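Pellham Athletics Track, pre-meet walk-round, July 29, 2022

I did this one on my own before the county relays, so the comments are a bit rambly, sorry! Renato Riquelme has the old sheet from January if you want to compare.

Lane surface: OK. Small lift at the 400 start in lane two. I pressed it back down and it stayed, but please keep an eye on it.

Kerbing: OK. All the pegs are in on the inside bend.

Hammer cage: NEEDS WORK. One net tie gone on the left gate (I've put a cable tie on for now) and the gate wheel squeaks like mad.
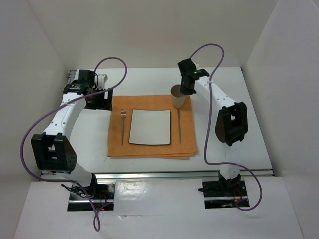

Long jump pit: OK once raked. I found a spike in the sand, so rake it deep and do it twice.

Hurdles: 24 checked, all fine apart from a wobbly foot on one of the Ruseo ones. It's in the shed with tape on it, don't put it out!

Stand seating: OK. Row D still has that loose end bolt and I've tightened it again.

First aid room: OK. Ice packs topped up, stretcher straps checked.

Floodlights: NOT DONE. I ran out of time and the key was at the lodge. Can someone test them before the evening 1000?

Re-check the cage tie before the first throw.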